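Print this message | E-mail this message | 0 shares | 6 comments

[gripper-list] Re: Re: pointy fingers vs flat pads, small wrapped stuff

Kilian Bühler wrote:
> Has anyone run the Wencombe wedge fingers against plain flat pads on
> little packets? We have the Karaki controller and can't get a decent
> hold on anything under a couple of centimetres. Flat pads just shove
> the thing along the table. Also wondering if the wrist camera is worth
> the trouble or if everyone just uses the overhead one.
> Kilian

Hi Kilian, quick one, between runs. Been on this since October so have some numbers for you, rough ones.

Setup: two finger gripper, wedge fingers, small camera at the wrist. Karaki controller same as yours, firmware untouched. Job is picking wrapped sweets and small packets off a wood table and into a bin. Boring but it sorts out fingers fast.

1. Flat pads
200 picks. 111 good. Same trouble as you, pushes the wrapper ahead of it, then closes on air. Grippy tape helped a bit then picked up fluff and got worse. Wouldn't bother.

2. Wedge fingers (Wencombe)
349 picks, far fewer misses. Didn't keep a proper tally of the first batch, my fault, so not quoting a percentage. The points get under the twist of the wrapper. Downside — once the fingers are shut on something small you can barely see what you've got. Only a bit of red and pink wrapper showing at the bottom of the seam on this one, and that's with the camera right there at the wrist:
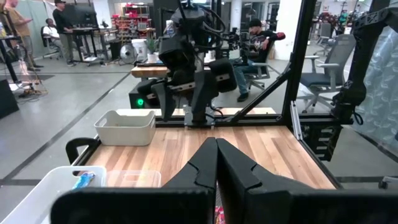

3. Wrist camera or overhead
Both if you can. Wrist view is great on the way in, you see the tips and the table and both bins. Once it's closed the gripper body fills the bottom middle and hides whatever is under it, includng part of the clear container. So I check the hold from finger width reported by the controller, and only use the picture for the approach. The Sukus overhead is slower to set up but doesn't care about the fingers.

4. Closing force
Start low. Lower than the Karaki default anyway. Crushed a fair few sweets learning that. I ramp up over the last bit of travel, can send the script, it's ugly.

5. Cost
Fingers plus adapter plate came to some 875 dollars from Ikmont with shipping. Not cheap for two lumps of black. Cheaper to print your own if you've got the patience, mine wore at the tips.

Haven't tried suction on the foil ones. If you have a cup lying around pls do and post it. Also what pad width are you runing? Yours may just be too wide for the job, try narrower before you spend anything.

Will put the log up once I've fixed the column names. Gotta go, arm's homed.

> Flat pads just shove the thing along the table.

PS missed this bit — check your approach height too. Ours was 3 mm high for a week and I was blaming the pads for all of it.

Reply to list | Print | E-mail to a friend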